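Pen cup

A pen cup, also called a pen holder, pencil pot or desk tidy, is an open container kept on a desk or counter to store writing instruments upright.

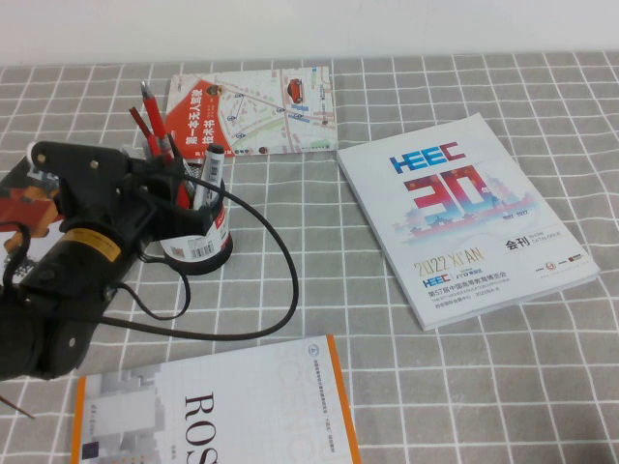 According to Haruna Hayashi, the pen cup should be treated separately from the inkstand, as the two met different needs and were often sold side by side. Other writers on desk goods place both under the general heading of desk furniture and make no firm division between them.

Form

Most pen cups are round or square in section and open at the top. The height is usually a little over half the length of a standard pencil, so that the upper part of the pencil can be gripped easily. A cup that is too shallow tips over when filled with long items, and one that is too deep hides short pencils and erasers. Makers deal with tipping by thickening the base, adding a weight, or making the bottom wider than the mouth.

Some cups are divided inside by walls or a removable insert. Divided cups keep scissors and rulers apart from pens but hold fewer items overall. Others have a small drawer or tray at the foot for paper clips and stamps.

Materials

Brush pots made of bamboo, wood and porcelain were used by scholars in China for several centuries and are widely collected today. In Europe and North America, quill and dip pens were more often laid flat in a tray or stood in holes in an inkstand, since a wet nib could drip. Open cups became more common on office desks with the spread of the pencil, the fountain pen with a cap, and later the ballpoint.

Modern cups are made of plastic, wire mesh, wood, leather, glass, ceramic and sheet metal. Mugs, jars and food cans are often used for the same purpose.

Manufacture and trade

Plastic cups are generally made by injection molding. The Okik works made its first molded cup in a single size, and a later catalog listed 19 models. Its main competitor, Tristari, sold cups mostly in sets with a letter tray and a tape dispenser. The distributor Stutimport carried both lines and supplied them to schools in cartons of 200.

Use

Pens are stored either point up or point down. Ballpoint and gel pens are commonly stored point down, which keeps ink near the tip. Fountain pens are often kept point up or flat to avoid leaks. Double-ended markers are best laid flat. Pencils are usually stored point up to protect the lead, although in classrooms some teachers prefer the reverse for safety.

Collecting

Advertising cups, given away by banks, insurers and travel agents, form the largest group in most collections. The Petridis collection, cataloged on 27 August 2018, contains 2578 desk items, of which 226 are pen cups. Condition, printing and the presence of the original insert affect the price. Cups with faded lettering or a cracked base are generally sold in mixed lots.

See also

Brush pot
Desk pad
Inkstand
Pencil case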